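# Tracing a false "grasp lost" stop in the simulated kitchen

Last changed 5 July 2018, Satish Murthy

In May our nightly runs of the sink task began to stop with the error `grasp lost`, and when we looked at the replay the fingers were still on the plate. Out of 530 runs we had 99 with this stop. Padmavathi Palaniappan found the cause after two weeks, and I have written her method down so that the next person can do it in one afternoon.

You need the Nametberg scene files, the Gatard controller at the same version as the failed run, and the Bistora log of that run. If the version of Gatard is different, do not begin. The timing will change and you will look for a fault which you have made yourself.

## 1. Choose one failed run and keep it

Copy the whole run folder, including the seed file, to a place where the night job does not write. We lost two good examples in the first week when the job cleaned its own folder.

Then replay the run without the controller, only from the recorded joint positions. Stop it before the fingers close. At this moment you want to know the pose of the plate in the basin, and also the pose of everything which lies on it or touches it. 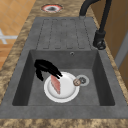 Write these poses in a text file, with the step number in the first line. Do it also for small things which seem to have no importance. Gladys Rweyemamu told me to leave them in, and later she was right: the contact list of the simulator treats a crumb and a plate in the same way.

## 2. Check that the scene was loaded correctly

A wrong start scene gives the same error as a wrong grasp, so please exclude it first. Open the log at step zero and compare each object with the scene file. The objects should be there, and each should have its own contact number. Two objects with one number will confuse the grasp check later.

Look in the cabinet too, even when the arm is working in the sink. In three of our runs the number of a shelf object had been given a second time to the plate.
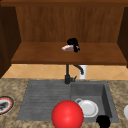 *Cabinet open over the sink, with a small pink and black object on the shelf and a white dish in the basin.*

If you find a double number, correct the scene file and run again with the same seed. If the stop disappears, you had our smaller fault and you can go to section 5. For most people it will stay.

## 3. Draw finger width and contact force together

Export these two values from Bistora:

- `finger_width`, in millimetres
- `contact_sum`, in newtons

Cut the export to 200 steps before the stop and 50 steps after it. A longer piece makes the curve so flat that you will not see the problem.

In a real loss of grasp the width becomes smaller very quickly, for the fingers have nothing between them any more. The force goes to zero at the same time. In the false one the width stays as it was, and only the force goes to zero for one or two steps – then it comes back. The controller reads the zero and stops the arm, and by the time the force is back it is too late. 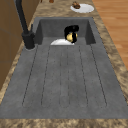

*Fingers against the upper edge of the plate, at the deep end of the sink.*

Please compare the curve with the replay step by step and do not trust the curve alone. Mohandas Kartha once spent a day on a "false" stop which was a true one: the width channel had been frozen by the logger.

## 4. Change the rule of the check

The old rule in Gatard was: stop when `contact_sum` is under the limit for one step. Near a curved rim the contact point can jump from one side of the finger to the other, and between the two there can be a step without any contact.

Open `grasp_check.cfg` and set:

```
loss_min_steps = 5
loss_needs_width_change = true
```

The second line is the more important one. With only the first line you hide the error for short jumps, and you also make the reaction to a true loss slower.

Do not raise the force limit. We tried it, and the gripper pressed so hard on the rim that the plate turned over.

**This change is for the simulator only.** On the real arm the check is part of the safety stop, and it must stay on one step until Chaltu Wako has signed the new test sheet.

## 5. Repeat with the neighbouring tasks

The same file is read by the shelf tasks, so a change for the sink is also a change for them. Run the shelf pick with the small objects, at least once with each seed from the list.
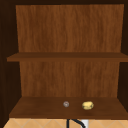 Small objects need a separate look at the width value. If the thing between the fingers is very thin, the change of width at a true loss can be below the noise, and then the new rule will never stop the arm. For these we keep `loss_needs_width_change = false` in the task's own file, which has priority over the common one.

When all seeds have passed, put the config, the two curves and the text file of poses in the run folder and write the folder name in the fault list. Also write there the seeds which you did not run. For the tall shelf in the Baldursdóttir scene I have not done any yet.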